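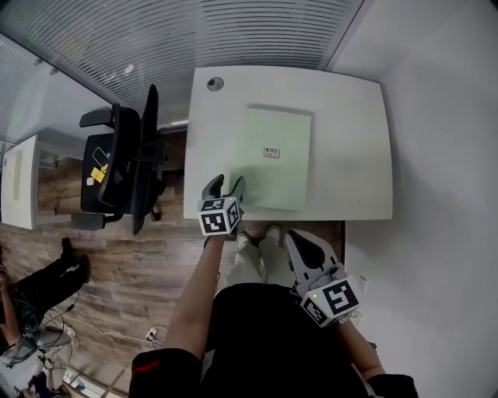
Practice with a folder at one of our desks, a gripper in each hand.

Call for participants: everyday desk tasks with hand-held grippers

The Urano project is looking for people who want to help us study how a robot can learn two-handed work from humans. No robot is needed for the recording. You do the task yourself, with a gripper in each hand and a small camera on your head, and we use the recordings afterwards to train the robot.

We already finished a first study, and its result is the reason for this second call. In the first study we collected 3569 recordings of short desk tasks. When we trained only on the recordings of our most skilled people, the robot did the task quickly, but it could not recover when the object moved a little. When we added recordings by beginners, with their small mistakes and corrections, it recovered more often. We would like to know if this result holds for other objects, and how much practice a person should have before the recordings are most useful. For this we need new people who never used the grippers before. 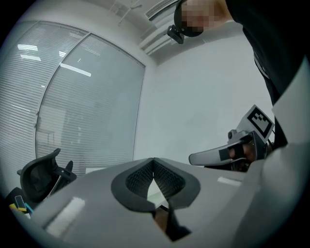 Reading time: 2 min

What you will do

Each participant comes for 2 sessions, on different days. In the first session, Lesego Magagula will show you how to hold the grippers and how to open and close the fingers. The markers on top of the grippers should stay visible to the head camera as much as possible, and this takes a little time to get used to. After the practice you will do tasks such as picking up a folder, turning it over, and passing a small object from one gripper to the other. In the second session you repeat the same tasks, and we add some new ones that you will not see in advance.

You work standing at a desk. A session takes roughly 2 hours with breaks, and you can ask for a break at any moment. Please do not try to be fast. We ask you to work at the speed that feels normal for you, and if you drop something, just pick it up and continue. We keep these recordings too.

Who can take part

You should be 19 or older and able to use both hands without pain for the length of a session. Left-handed people are very welcome, we had too few of them last time. You can wear glasses, but please tell us before, so that we can adjust the head strap. Experience with robots is not necessary. If you took part in the first study with the Karras group, we unfortunately cannot accept you for this one.

Please wear short sleeves or sleeves that can be pushed up, and closed shoes.

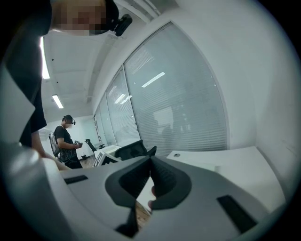
More than one person may be recording in the room at the same time, so you should feel comfortable with other people working near you. The faces of participants and of anybody passing by are blurred before the recordings are used for training. You can stop your participation at any time without giving a reason, and you can ask us to delete your recordings until the end of July. After this date the data set is closed and we cannot take out single recordings anymore.

Payment

You receive 19 euros per hour, also for the practice time. The payment is made after each session, so you are paid for the first one even if you decide not to come back.

How to apply

Write to Kalliopi Drakos at the Girnlow office with your name, your age, which hand you write with, and the days that suit you. We have 12 places in this round. Questions about the method and the first results can go to Spyros Vlachopoulos, who is responsible for the study.

Posted Mar 25, 2020. Session dates will be agreed with each participant by e-mail.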